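Jumstead Tableware Store, Flistirton
Workshop notebook, February
Entry opened 9.10 a.m.

Subject: plastic stemware, green, from the Lunus picnic range. Condition check before the set is returned to the loan shelves.

The purpose of this entry is to record the state of the plastic wine glasses held in the store and to settle how they are to be kept from now on. The previous entry left the matter open. The glasses had been stacked bowl in bowl on the lower shelf, and two of them could not be parted without some force. It was agreed at the time that stacking should stop until the rims had been looked at properly.

The glasses are moulded in one colour throughout, foot, stem and bowl, and the stem is short. They are light in the hand and stand well enough on a flat surface, although the foot gives little resistance to a knock when the glass is empty.

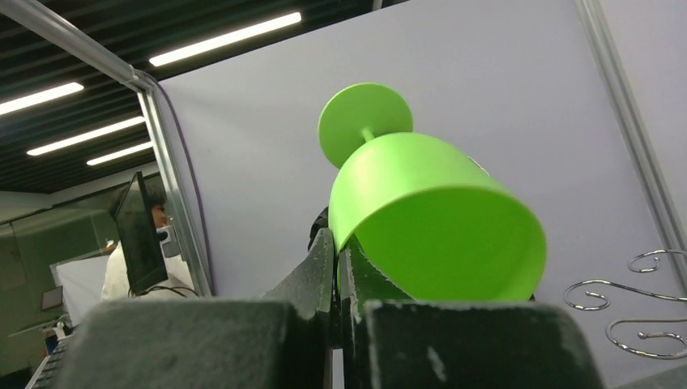

The shelf label gives the capacity of the companion jug as 730 ml and says nothing of the glasses. Colleagues are asked not to copy the jug figure onto the glass cards, as was done on the last set. The capacity of the glasses is to be measured with water to the brim and entered separately. I have left a space for it on the card.

Washing. The set was washed by hand with a soft cloth and left to drain on a folded towel. The dishwasher in the back kitchen is not to be used for this range until the Kelmendi leaflet has been found. The leaflet was last filed with the melamine plates and is not there now. I have looked in the drawer under the sink as well.

Rims. Each rim was gone over with a fingertip and then held to the window. Three glasses have a slight roughness where the moulding line was trimmed. None is sharp. These three have been marked with a pencilled dot on the card, and they may still go out on loan. One further glass has a cloudy patch inside the bowl that did not come away with washing-up liquid. It will be tried with bicarbonate of soda before any decision is made.

Odour. A faint smell of cardboard was noted on opening the box. It had gone after roughly 2 hours with the lid off.

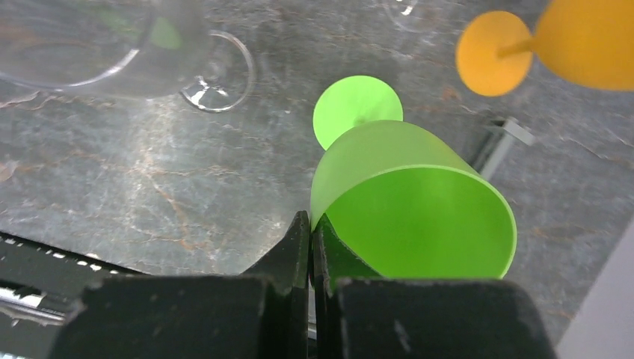 Storage remains the principal question. The glasses cannot hang from the rail, as the slots were cut for a narrower foot, and they should no longer be nested. Laying them on their sides has been proposed as a temporary measure. A green glass on its side on the grey marble rests with its foot toward the back and its open rim turned to one side, and with a clear wine glass lying close by it is plain that the two kinds would soon be knocking together in a shared tray. The clear stemware should therefore keep its own tray, lined, with dividers. The green set may go upright in the shallow crate, one layer only, with a sheet of kitchen paper beneath.

The crate takes 7 glasses to a row if they are set straight and the feet are allowed to touch. Staggering the rows was tried and gained nothing.

Labels. The present label reads "goblets, green", which has led to the wrong box being brought out on more than one occasion. It should be replaced with "wine glasses, plastic, green". The same wording should be used in the loan book.

Outstanding:
Measure capacity and complete the card.
Bicarbonate of soda on the cloudy bowl.
Find the Kelmendi leaflet.
Line the tray for the clear stemware; felt is in the second cupboard, behind the cake stands.
Ask Lunus whether the jug lid can be bought on its own.

Entry closed 12.40 p.m. The crate has been left on the bench and should not be shelved until the new label is dry.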